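Reliability Engineer, Manipulation Cells (Fault Investigation)

Layug Automation, Roltby site
Reference: 653
Posted: October 2026
Contract: full time, fixed term, 19 months
Reports to: Irena Witkowska, Head of Test

Background to the post

Layug runs tabletop manipulation cells at Roltby for the Vuna program. In June, one arm in Cell 2 released its joint brakes during a protective stop and dropped onto the table while an operator was reaching in to reset the objects. The operator had a bruised wrist. The arm had been carrying no load. The cell was taken out of service the same day.

The first review found two separate faults. The stop signal reached the controller late, and the brake on the elbow joint did not hold when power was removed. Neither fault would have been caught by the daily check as it was then written. A search of the controller logs afterward turned up 37 late stop signals across all cells, none of which had been reported by the software as an error.

The brake fault has been reproduced on the bench. The late signal has not. We suspect a connector or a cable run, but the evidence is thin, and the logging rate at the time was too low to settle it. The person appointed will own this investigation until it is closed.

The work

You will spend more than half of your time at the cells and the rest on log analysis and written reports. The standard task set is pick and place with plastic bowls and cups on a cloth-covered table. The objects are light and cheap, so a dropped or crushed item is a minor matter. An arm that moves when it should be still is a major one, and the post exists to deal with that.

The arm works low over the table, and the gripper often hides the item beneath it from anyone looking down from above. Operators lean in to see. The current rules forbid reaching in until the arm is parked and the brakes are confirmed, but the confirmation is a line of text on a screen that the operator has to turn away to read. We expect you to propose something better.

Cables on the floor are a known problem. They cross beside and under the table, they get stepped on, and they make it hard to trace any single line from end to end. Rerouting them is part of the job and has to be done without losing the fault we are trying to reproduce. Changes will be made one line at a time, with a logged test run after each.
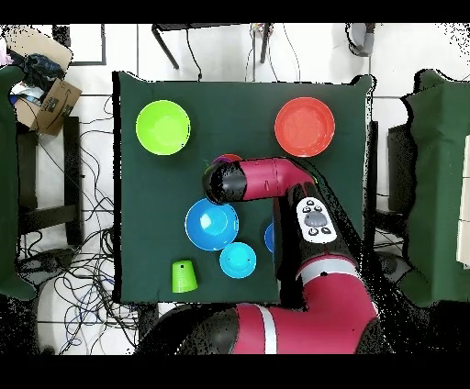

Main duties

Reproduce the late stop signal and identify its cause.
Write and run brake holding tests for every joint, at rest and under load.
Rewrite the daily check so that it covers both June faults.
Inspect, label and reroute cell cabling, and keep the wiring drawings current.
Review all stop events each week and decide which need a full report.
Stop work in any cell you consider unsafe. You will not need anyone's approval to do so. Restart requires two signatures, yours and that of the Head of Test.
Train operators on the revised reset procedure.

What we need

A degree in electrical, mechanical or controls engineering, or equivalent time on the job.
Hands-on fault finding on jointed arms or similar powered machinery.
Working knowledge of safety circuits, including stop categories and safe torque off.
Ability to read timing data from a scope and from software logs, and to explain why the two disagree.
Python, or another language you can use to sort through large log files.
Clear written English. Reports are read by operators, by management and by our insurer.

Useful but not required

Experience with camera or depth sensing on or near an arm.
Experience writing a risk assessment for a shared workspace.
Soldering and crimping to a standard you would sign for.

Conditions

The post is on site at Roltby. Log review may be done from home one day a week after the first 2 months. Some evening work is needed, as long soak tests are started after the day shift has left. Two people must be in the room whenever an arm is powered with its guard settings changed. The floor is tiled and the work involves kneeling and lifting. Safety shoes and eye protection are supplied.

Pay is set on the Lutton engineering scale, grade E4 or E5 depending on experience. Overtime is paid or taken as leave.

How to apply

Send a resume and one fault report you have written, with client details removed. The report matters more to us than a cover letter. It should state what failed, what you tested, what you ruled out and what remained unknown. Reports on faults that were never fully explained are acceptable.

Interviews take half a day and include a practical session at a cell with a fault set in advance. Applicants may ask to read the June review before the interview, under a confidentiality agreement.

Technical questions about the post should go to Damian Kaczorowski, Cell Lead, through the Roltby front desk. Quote the reference number in all messages.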